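Visiting Gamis: Your Questions Answered

When is the best time to come to the island?
We do love April, when the hillsides are green, the water is just about warm enough for the brave, and you can still get a table by the harbor without calling ahead. July and August are lively and hot, so bring a hat!

How do I get there?
The Lundell ferry crosses from the mainland in 30 minutes, and if you can possibly stand on deck for the last stretch, please do – the view of the old town coming up is a lovely way to start a vacation. Foot passengers can buy tickets at the pier.

Do I need a car?
Not if you're staying in town. For the beaches on the west side, the Sitex bus is cheap and friendly, though it does take its time (pack a snack).

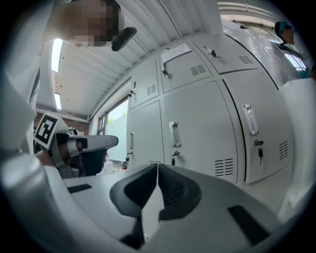
White long sleeves, one hand on the grip

Can I walk up to the Szewczyk lookout?
Yes, and we hope you will! The path climbs 473 steps from the church square, with benches along the way, and most people with ordinary knees manage it nicely. Go early in the day for shade.

Is Gamis quiet in winter?
Very. Only 2,000 of us live here all year, and many restaurants close until spring. The winter ferry timetable starts on 4th December, with fewer evening crossings, so do check your return trip before you settle in for a long dinner.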